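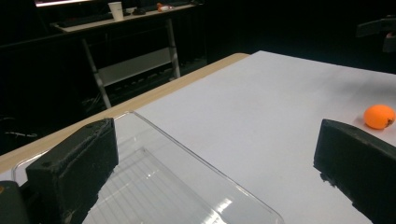
Do I need special trays to sort small things at home?
Any shallow tray with a rim will do. A clear one helps a little, and a plain white surface under it helps more.

About Plukarov

Plukarov is a small school for people who want to get better at sorting, packing and putting away. We are aware of how that sounds. Most of what gets sold under the word "organizing" is containers, and most of the people who come to us already own too many of them.

We started 15 years ago in a rented room behind a hardware store in Brurken. There was one class, on buttons and beads, and it ran for a single July. The room is bigger now and the classes cover screws, seeds, sewing supplies, fishing tackle and the contents of kitchen drawers.

What we use

Clear plastic trays, mostly. We cover the tables with white sheets so small parts show up against them. We tried dark felt for a season because a book said to. Black screws vanished into it and the lint got everywhere.

Ridges on the floor of a tray are supposed to keep round things from rolling. They do, up to a point. They also make flat washers harder to pick up, and the Mandel catalog doesn't mention that. Try one tray before you buy a stack.

We have no labeling system to sell you. Our longest course, Lo, spends one session out of 4 on labels, and some students think that is one too many.

How classes work

Each class takes up to 15 students and lasts an afternoon. Bring a box of your own mixed-up stuff. Practicing on somebody else's tidy sample kit teaches you very little – we know, we used to hand them out. You will sort, stop, change your mind about the groups and sort again. Trays are provided and stay here when you leave.

What we don't promise

We don't say a sorted drawer will change your life, lower your stress or save you an hour a day. We have seen those claims and would like to know who held the stopwatch. We asked 36 former students whether their drawers were still in order a year later. Over half said yes, and we didn't go and look.

Visiting

The room is open to anyone before evening classes. Look at the trays, ask questions, go home and think about it. If a baking pan from your own kitchen does the job, use that.

Page last updated 31/05/2025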